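3.2 The table before anyone tidies it

I have to admit this was my favorite part of the whole study! Petro Bilyk and I wanted to know how people decide what belongs with what when a table is a mess, and for that you need a good mess. So we spent a lot of October fussing over plates and cups (more than I'd like to say) until we had a layout that felt like the end of a snack and not like a store display.

We called it the Hernlow layout. The food stays up near the plate, a banana bunch and an orange slice, but never on it, and that bugged people right away. The pale green cups sit close together with one tipped over, and a red bottle lies on its side near the middle, as you'll see in Figure 4.
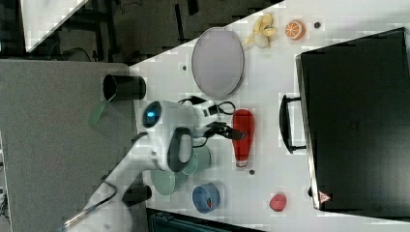

Figure 4. The Hernlow layout, seen from above.

We asked 40 people what they would put away first, and I was so sure they'd all say the food. Nope! Most of them went for the bottle, and 11 told us they couldn't think about anything else until it was standing up. The blue bowl was the other surprise. It already has a small red item in it, and people took that as a kind of rule, so other small things ought to go in there too. Petro had guessed as much from our Skorncombe pilot and he has been pretty smug ever since.

The oval plate split people into 2 camps. One camp wanted the fruit on it, and the other wanted it cleared away with the cups. I come back to that split in Section 4, where the same people get the table again with the bowl taken out.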